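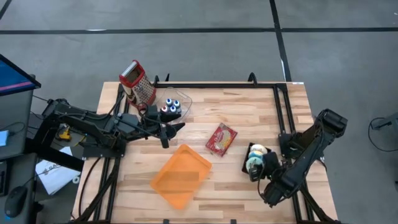
Best way to sort odds and ends into trays on a wooden worktop?

Posted by Grollik

I've got a butcher-block top and the usual clutter: a box grater, a snack packet, little bottles and a few donuts waiting for a home. I have an orange see-through tray, a small black basket and a clear tub. What goes in what? I want it sorted by April.

Hughes
Keep the small bottles together in the clear tub - they fall over on their own, and you can see the caps without lifting anything.
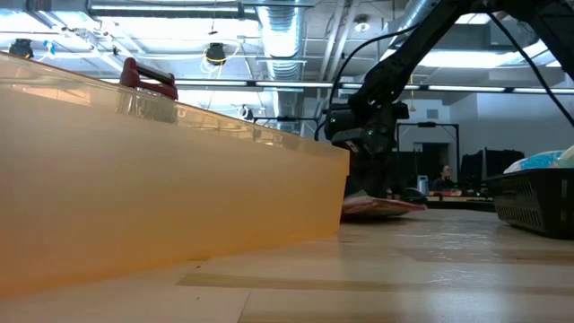
Packets go in the orange tray, laid flat. Mine holds 15 if I don't overfill it. Leave the grater standing at the back where you can grab the handle. Wipe the wood before you put trays down, as crumbs underneath will scratch it.

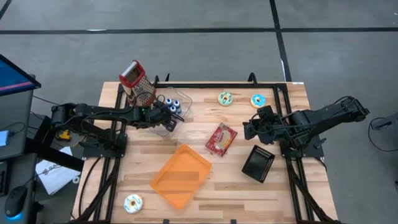

Reading time: 3 min

Ellthorpe
Agree with most of that. I wouldn't leave iced donuts straight on the wood, though. The icing marks it and you'll be scrubbing for 20 minutes. Line the black basket with kitchen paper and put them in there - the slots let air through, so eat them the same day.

Prendside
just get a bigger table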